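Ce site utilise des cookies de mesure d'audience. Accepter / Refuser / Personnaliser

Rapport d'avancement : indice interne d'actions moyennes et portefeuille témoin

Destinataire : direction des investissements
Période couverte : du lancement à la fin du mois d'août

1. Où en est-on

L'indice est calculé tous les soirs de bourse, le portefeuille témoin est investi et les tableaux arrivent dans les boîtes à l'heure prévue. Sur le papier, les jalons du premier versement sont donc atteints. J'ajoute tout de suite que je ne crois pas que cela prouve grand-chose. Un indice qui tourne est un calcul qui tourne, et la question posée par la direction était de savoir s'il apporte une information que les indices du commerce ne donnent pas déjà. Sur ce point je n'ai pas de réponse, et les documents de Foltel qui prétendent en avoir une ne m'ont pas convaincu.

2. Données et historique

L'historique livré par Foltel compte 2 013 séances. Après contrôle, nous en retenons 1 264. Les autres posent des problèmes de trois ordres : cours de clôture recopiés de la veille, dividendes exceptionnels traités comme des baisses, sociétés radiées qui disparaissent de la base avec tout leur passé. Le dernier défaut est de loin le plus gênant. Une base d'où les faillites ont été retirées donne une performance flatteuse, et c'est exactement la courbe qui figure en première page de la brochure commerciale.

Nous avons demandé la réintégration des valeurs radiées. Foltel a répondu que l'effet était « marginal ». Nous avons redemandé, en joignant notre calcul, et attendons la suite. Tant que ce n'est pas réglé, je recommande de ne citer à l'extérieur aucune performance antérieure au lancement réel.

3. Composition et règles de l'indice

Le comité avait validé une pondération par capitalisation flottante, avec révision semestrielle et plafond par valeur. Les règles sont écrites, relues par le cabinet Mac an tSaoi, et appliquées sans dérogation depuis le début. La relecture a été sérieuse, plus que je ne m'y attendais. Le cabinet a relevé cinq ambiguïtés, dont deux importantes : le sort d'une société suspendue de cotation le jour de la révision, et le traitement des fusions payées en partie en titres. Les deux articles ont été réécrits.

Reste le plafond. Il a été fixé avant que l'on regarde les données, ce qui est sain, mais il coupe aujourd'hui la valeur la plus lourde, qui est aussi celle qui a le plus monté. Plusieurs collègues souhaitent le relever. Je m'y oppose. Relever un plafond parce qu'un titre a bien marché revient à laisser la performance passée écrire la règle, et l'on aura la même discussion en sens inverse à la première baisse.

4. Portefeuille témoin

Le portefeuille réplique l'indice par l'intermédiaire de Gesteo. L'écart de suivi est plus large que prévu. Gesteo l'explique par les frais de transaction et par la faible liquidité de certaines lignes. C'est plausible pour une partie. Pour le reste, je constate que les ordres de la dernière révision ont été passés à l'ouverture, alors que la convention prévoit le fixing de clôture, et qu'aucune justification écrite n'a été fournie. J'ai réclamé le journal horodaté des ordres.

Le titre Sostov mérite un mot à part. Il est entré dans l'indice à la dernière révision, après une hausse continue, et il a reculé depuis. On m'a demandé si c'était un défaut de la méthode. C'en est une conséquence normale : un indice pondéré par la capitalisation achète ce qui a grossi. On peut trouver cela déplaisant, mais il fallait le savoir au moment du vote. Un seul titre sur une seule révision ne permet de toute façon aucune conclusion, dans un sens ou dans l'autre.

5. Ce que je ne reprends pas à mon compte

La note de présentation diffusée avant l'été parlait d'un « baromètre de l'économie réelle ». Je demande que cette formule soit retirée. L'indice mesure le prix de sociétés cotées de taille moyenne, dont une bonne part du chiffre d'affaires est faite à l'étranger. Il peut monter pendant que l'activité locale stagne.

Même réserve sur le seuil rond franchi récemment, qui a donné lieu à un courriel de félicitations. La base de départ a été choisie par nous. Avec une autre base, il n'y aurait pas eu de seuil.

6. Dépenses

Le budget est tenu, hors abonnement aux données, renouvelé par tacite reconduction sans que nous ayons été consultés. Je souhaite que la reconduction soit dénoncée dans les délais et remise en concurrence. La ligne communication a été consommée en totalité, ce qui me paraît rapide pour un projet sans résultat à communiquer.

7. Suite proposée

- Obtenir de Foltel l'historique avec valeurs radiées, ou chiffrer une autre source.
- Obtenir de Gesteo le journal des ordres avant toute nouvelle révision.
- Laisser le plafond inchangé pendant 6 révisions au moins.
- Comparer l'indice, frais déduits, à un fonds indiciel ordinaire du même segment. Cette comparaison figurait dans la demande initiale et n'a jamais été faite.

Je propose que le deuxième versement soit conditionné aux deux premiers points. Si la comparaison du dernier point ne montre aucun écart exploitable, il faudra envisager l'arrêt du calcul quotidien, dont le coût n'est pas nul, et garder seulement les règles et l'historique nettoyé.

Annexe
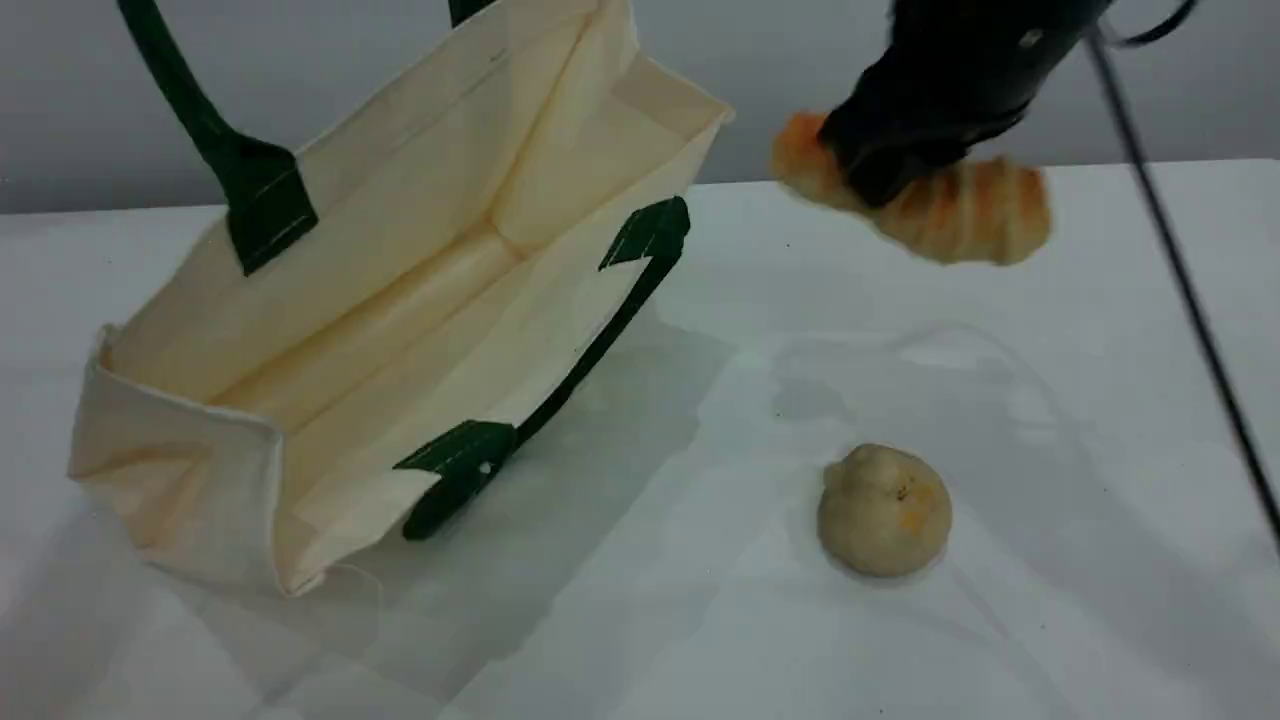
Sac en toile écrue, anses vert foncé.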